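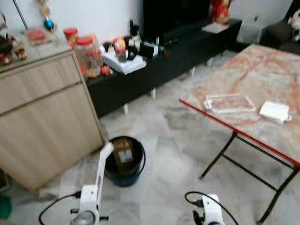
Why Do Living Rooms Get So Full of Stuff?

Reading time: 3 minutes
Last updated: 19/03/2025

A kitchen is mostly for cooking. A bathroom is mostly for washing. A living room has many jobs. People watch television in it, play games, do homework, talk to visitors and sometimes fall asleep. Each job brings its own things, and the things often stay after the job is done.

Flat places fill up first

Look for the flat places in the room at the top of this page. There is a wood-grain cabinet, a low black console under the television, and a folding table with a pink-and-white top. All three have things on them. Papers are stacked right in front of the television.

A flat place at hand height is easy to use. You put down a letter for a minute, and then another letter goes on top of it. Soon you have a pile.

Things to look at

Some objects in a living room do no work at all. Figurines and hanging ornaments are there because people like to see them. These are called decorations. They may be presents or souvenirs, or they may have belonged to a grandparent. Small decorations gather dust, so somebody has to lift them up and wipe under them.

Things to keep things in

Jars, trays, boxes and buckets are all containers. A container keeps small items together. A clear jar lets you see what is inside without taking off the lid. The big jar on the cabinet has a red lid, and the things in it are red and orange. A bucket has high sides and can be used for carrying water, toys or cleaning cloths.

Furniture that folds

The legs of the folding table cross under the top. On many tables like this, the crossed legs close up like scissors, and the table can then be stored against a wall. Folding tables are useful in small homes. Ask an adult before you fold one, as the legs can pinch your fingers.

Try it at home

Pick one flat place in your living room. Sort what is on it into two groups: things that live there, and things that were only put down. Take the second group back to where it belongs. Look at the same place again a week later and see what has come back.

Words to know

Console: a long, low piece of furniture, often used to hold a television.
Figurine: a small statue of a person or an animal.
Upholstered: covered with padding and cloth or leather.

Written by Aaliyah Poirier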